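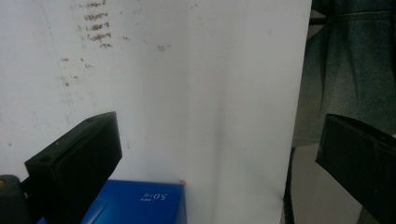
Faded marks on a white surface.

The Box That Promises to Cut Your Power Bill

The salesman from Testoder had a meter with him, and the meter was very convincing. He clipped it around the supply cable at the back of a bakery in Stanonthorpe, let the owner read the current, then flipped a switch on a gray steel box. The number dropped by almost a quarter. He flipped the switch back and the number went up again. He did this several times.

Shireen Ntuli owns the bakery. She signed for the box that afternoon, and a year later she still can't find the savings on her bills.

"I saw it go down," she told me. "I was standing right there."

She did see it go down. What she saw was current, and a small business in Stanonthorpe is not billed for current. It is billed for energy, in kilowatt-hours, and the two can part company in a way that has kept a certain kind of company in business for decades.

The box is a capacitor bank with a controller on the front. Motors, the kind that drive mixers and compressors, draw some current that does useful work and some that sloshes back and forth between the motor and the supply without being used up. Capacitors placed nearby can supply the sloshing part locally. The current coming in from the street falls. The energy used by the motor stays almost exactly where it was.

None of this is secret or even new. Large factories have fitted capacitors for generations, for a good reason: many of them are on tariffs that charge a penalty for poor power factor, or that bill peak demand in kilovolt-amperes. Fix the power factor and the penalty goes away. Ntuli's tariff has no such penalty. I read all the pages of it at her counter, and so could the salesman have.

Testoder's brochure says the unit delivers "up to 23 percent." Up to 23 percent of what, it does not say in that sentence, or in the next. I asked the company. A reply came from Vidar Viklund, who handles its commercial accounts, and it said that customers "typically see significant improvement in electrical performance." I wrote back asking whether that meant smaller bills. He sent me the brochure.

There is a second claim, and it is harder to dismiss outright. Less current in the wiring means less heat lost in the wiring. True. But the only losses that count toward Ntuli's bill are the ones on her side of the utility meter, and her box is bolted up right beside that meter, so the cable that enjoys the lower current is mostly the utility's. Kaiwen Xu, an electrical engineer who has tested units like this one for building owners, put the possible saving at a bakery of that size at less than one percent. He thought he was being kind.

"If you want it to help your own wires, you put it out at the motor," he said. "Then you've saved a few dollars and you have a capacitor at every motor."

Xu has other complaints. Capacitors age. They can behave badly around variable-speed drives, which throw harmonics back onto the supply, and a lot of newer refrigeration runs on those drives. The box at the bakery has no detuning reactor in it, the part that is supposed to guard against that. The Ikham, a rival product that costs more, does have one. This makes the Ikham a better-built answer to a problem Ntuli doesn't have.

I did go looking for happy customers. Testoder gave me a list of 13, and I reached five of them. Sibusiso Rampersad, who runs a cold store, was the happiest, and his bills really had fallen. He had also replaced the door seals and two old condensers in the same month. He gave the box most of the credit. I asked how he had divided it up, and he said he had a feeling for these things.

Another, Zanele Makhubela, manages a machine shop on a demand tariff with a power factor clause. Her penalty line went from a painful figure to zero, and the unit paid for itself. I believe her, and I have seen the bills. Hers was also the only account of the five where anyone had looked at the tariff before buying.

So look at the tariff. Search it for "power factor," "reactive," or "kVA." If none of those words turns up, a box that changes your power factor has nothing to act on. If the salesman clips on an ammeter, ask him to do the demonstration again with an energy meter and let it run for an hour each way with the same machines on. Viklund would not agree to that test at the bakery. He said conditions on site were too variable.

Ntuli is still paying for hers, at $123 a month. The little green light on the front is on.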